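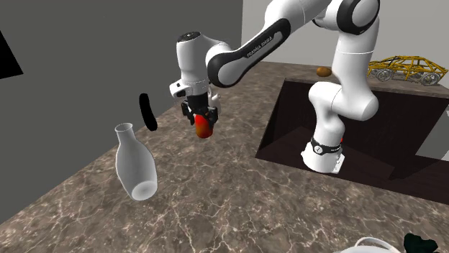
Mareike Lenz has spent most of her working life being the person nobody wants to sit next to in July, when the internal audits come round at Pultoletti. She is the company's quality and compliance manager, and she agreed to talk to me on the condition that I not use the word "journey." Pultoletti sells fittings and countertops to hotels, and what she wanted to talk about first was paper. "People think a management system is about the product," she said. "You could have the nicest brown marble in the state, with the pale veining and everything, and an auditor will walk straight past it and ask who approved version four of the cleaning procedure."

When she started, there were 989 controlled documents. Two of them were procedures for writing procedures, and they disagreed with each other. One form had to be signed by the head of a department that had been closed before Lenz was hired. People had been signing it anyway.

"It was always the same signature," she said. "I never found out who that was. Lovely handwriting."

Her first audit with an outside body went about as you'd expect. The auditor, Gayan Sivakumar, stayed two days and left her with 10 findings, eight of them minor. She still has the report in her desk and reads parts of it to new hires. Sivakumar now works for himself and remembers the visit well. "They had a training record for a man who had retired," he told me by phone. "He had passed every refresher course since."

The usual cure is to buy software. Pultoletti bought Driltia, a document control package, and for a while the old mess lived in the new system, where it was easier to search. Lenz doesn't blame the package. She does have some feelings about the reminder emails, which at one point were reaching the whole sales team every morning at six.

"I got a phone call from Nilmini Roy in sales," she said. "She asked me what a document owner was. I said, you are. She said since when. I looked it up, and it was longer than she'd worked there."

What helped in the end was deleting things. Lenz and Anjana Barua, who runs purchasing, took a meeting room once a week and went through the list. The rule was that if neither of them could name a person who used a document, it went into the archive, and they waited to see who complained. They got three complaints, two of them about the same vacation form. The live list is now some 30 procedures, plus the forms that hang off them.

I asked whether the certificate had brought in any customers. She looked at the ceiling for a bit.

"Alstead asked for it," she said. Alstead is a hotel group, and its supplier questionnaire has a box for it. "We ticked the box. Before that we used to write a paragraph explaining why we couldn't tick the box. It was a good paragraph. I wrote it."

The next recertification visit will be handled by a new auditor, Mwanaisha Mwaipopo, whom Lenz has met once and describes as "very polite - that's the kind you have to watch." She has already asked to see how suppliers are reviewed. Barua has been reviewing suppliers ever since.

As for advice to smaller firms thinking about certification, Lenz had only a little. Write down what you do now, even if it's embarrassing. Let the person who does the job write the page. Don't borrow another company's manual and swap the names, because you will miss one. She knows this from experience - the old Pultoletti manual referred on page 8 to "all employees of Miah," and it had been through three audits.

"Who's Miah?" I asked.

"No idea," she said. "But they had a very good calibration policy."

Contact the editor | Copyright April 2022, all rights reserved | Back to top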